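Print this page | E-mail this page

Search articles: enter keyword Go

Drimell Two-Arm Challenge

The Drimell Two-Arm Challenge is a yearly student contest in robot handling, run by the engineering department of Brerkbridge College. Teams programme or train a pair of table-mounted robot arms to carry out small household jobs that need two hands. It began as a classroom project and became an open contest when three neighbouring colleges asked to join. Organisers describe it as a test of "everyday skill". How far it tests anything of the sort is disputed.

Format

Each team has 15 minutes at the table and may attempt up to 4 tasks from a published list. Past lists have included folding cloths, sorting cutlery, closing zipped bags and handling padded or strapped items. The last group is generally held to be the hardest, as soft goods change shape when gripped and straps tend to end up underneath. Points are given for finishing a task, with deductions for drops and for any touch by a team member.

Teams may steer the arms by hand in the first round. In the second round the arms must work without help, using a program the team has written or trained on its own recordings. Most entrants collect these recordings in the weeks before the contest, repeating one task over and over. The record for a single team is 1,018 attempts, a figure given by the team itself and never checked.

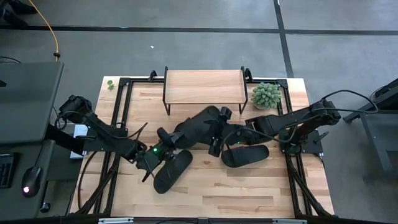

Scores in the two rounds differ widely. Teams that do well while steering often finish near the bottom once the arms are left alone, and the published results add the two together, which hides the gap. The department has defended this on the grounds that beginners would otherwise score nothing at all. That may be so, but it makes the final table hard to read as evidence of progress in automation.

Equipment and cost

The arms are lent to the contest by Porard, a supplier of teaching equipment, and teams may not bring their own. Grippers may be altered within limits. The loan keeps entry cheap, though colleges that already own the same model can practise all year while others get two afternoons. A handicap was tried for one season and dropped.

Claims and criticism

The contest's publicity says that 217 students have taken part and that many "went on to careers in robotics". No list of these careers has been published, and the total appears to include students who entered more than once. A review in the teaching newsletter Meinecke found that pupils gained practice in fault-finding and in working to a deadline, but saw little sign that they understood why their trained programs failed — most simply recorded more attempts and hoped for better. The review looked at one year only.

Supporters reply that engineers in paid work often do much the same. The rules were revised in March to ask for a one-page account of each team's failures. It carries no marks.

Last edited Monday, August 1, 2022

Reader comments (3)

The handicap wasn't dropped because it was unfair, it was dropped because the spreadsheet was wrong. Please correct.

My daughter entered twice and loved it. I don't think she would call it "simply recording more attempts"! They spent a whole evening on one strap.

Is the task list for next year out yet? The link on the college site goes to the old one.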